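Bench notebook - ring mat tests, June
Shock pads for the Plundine wrestling hall

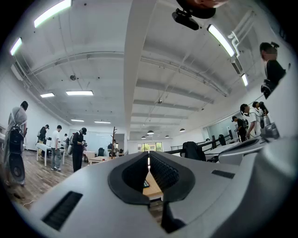 Page last changed: June, 4:40 pm, by me (fixed the Kaufmann numbers)

Okay, picking up where I left off. The club at Plundine wants to know why their new ring feels "dead" compared with the old one, and I've been dropping a weighted ball on foam samples since breakfast to find out. My ears are ringing and I have eaten a whole bag of pretzels.

Same setup as before: drop height 212 cm, foam on the plywood square, canvas laced over it at the tension Masaru worked out. I did 12 drops per sample and threw away the first two of each, which always come out high while the foam settles.

The Kaufmann foam is the stuff they have now. Mean rebound 383 mm, and very even from one drop to the next, I'll give it that. It feels hard under the heel though. I took a few back bumps on it myself (yes, with the neck roll on, Brahim) and it's loud but stingy, all slap and no give.

The Drivach sheet is softer and I liked it right away! Trouble is, it stays squashed. By the last three drops the rebound had sagged enough that I stopped and let it rest over lunch, and it came most of the way back but not all. A show night is a lot more than 12 bumps. I'd want to see it after 100 before I said anything nice about it to the club.

Haven't touched the Jiltuvon sample yet. It came rolled up tight and still has a curl at one end, so it's lying under the phone books.

Brahim thinks we're looking at the wrong layer altogether and the deadness is in the boards. He wrestled on the old ring for years and says you could feel them flex if you landed near the middle. Fair point - I've only got one thickness of plywood here, so I can't argue. Masaru has offcuts of the thinner stuff in his garage.

To do:
Drivach, long run, no lunch break
Jiltuvon once it's flat
Thin boards with the Kaufmann foam on top
Ask Plundine how tight they lace the canvas, and whether they ever check it between shows

Somebody has my good tape measure. Please put it back in the second drawer.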